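Tanness Board Oil, 400 ml

Food-safe mineral oil for wooden and bamboo cutting boards, butcher blocks, rolling pins, salad bowls and spoons. Clear, no color, no smell, no taste. Made and bottled by Tanness.

Item no. 364
Size: 400 ml bottle with flip cap
In stock. Ships in 3 working days.

What it does

Dishwater and dish soap pull the natural oils out of a board. After a few months of regular washing the surface looks pale and feels rough, and small cracks can start at the ends. Board Oil soaks into the surface and slows down how fast water gets in and out. It does not form a film, so there is nothing to chip or peel under a knife.

The oil does not go rancid. Olive, sunflower and other cooking oils do, and a board treated with them will turn sticky and start to smell. If your board has already been treated with cooking oil, wash it several times with hot water and soap and let it dry overnight before you switch.

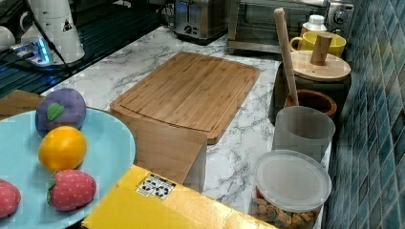 Can I use it on bamboo?
Use it the same way as on wood, but put on thinner coats. Bamboo is dense and takes up oil slowly, and whatever has not soaked in after a few hours should be wiped off.

How to use

Wash the board and let it dry standing up for a full day. Oil put on a damp board will not go in properly.

Pour a small pool in the middle and spread it with a lint-free cloth, working along the grain. Cover both faces, the edges and the ends. The ends drink the most, so go over them twice. If the board has a juice groove, run a folded corner of the cloth along it and check that no oil is left standing in the bottom.

Leave it at least four hours, overnight if you can. Wipe off what remains with a dry cloth. The board is ready for food right away.

A new board needs 3 coats in the first week. After that, once a month is enough for a board in daily use. To test it, flick a few drops of water on the surface. If they bead up, leave the board alone. If they soak in and leave a dark spot, it is time for another coat.

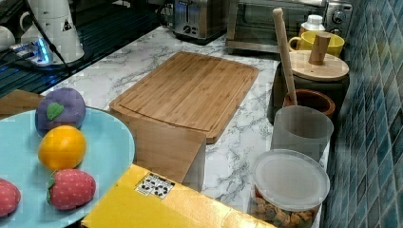 Rectangular bamboo board with a groove around the perimeter.

Stains and rough spots

Oil will not remove stains, it will seal them in. Rub onion or beet marks with coarse salt and half a lemon first, rinse, and let the board dry. For raised grain or shallow knife marks, sand by hand with fine paper before oiling. We stock the Doucette sanding block for this, listed under Accessories.

Deep cuts that hold dirt cannot be fixed with oil. Have the board planed or replace it.

Oil or wax?

Oil goes deeper, wax stays nearer the top and sheds water better. Many customers use both: oil first, then a thin layer of Stolleo Board Wax the next day, buffed with a clean cloth. Wax alone on a dry board does not last long. Do not apply them in the other order, as the wax keeps the oil out.
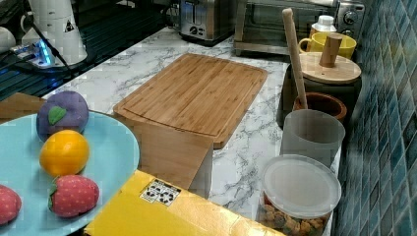 If you only want to buy one of the two, buy the oil. Wax is a nice extra on serving boards and bowls, but on a board that gets chopped on every day most of it is gone within a couple of weeks.

Storage and safety

Keep the cap closed and store at room temperature, away from the stove. Keep out of reach of children. Not for drinking. Do not use on lacquered or varnished wood, where it will sit on the surface and stay greasy. Spills make floors slippery and should be wiped up with soapy water.

Larger sizes

Restaurants and schools can order the 3000 ml can, which comes with a screw-on spout. Write to Mared Pritchard in trade sales for a price. The can is shipped separately from other goods.

Customer reviews

"Two coats on an old maple board and the gray look is gone. The flip cap leaks a little if the bottle lies on its side." Ghislain Simard

"Does the job. I wish the bottle said how much to use on bamboo, my first coat was far too heavy and I was wiping it for two days." Kamarul Mandagi

"Good on spoons. I stand them in a jar of it for an hour and then wipe them down." Ynyr Lewis

Goes with: Stolleo Board Wax, Doucette sanding block, Pusidico cotton cloths (pack of 3)

Returns accepted on unopened bottles. Page updated February 2021.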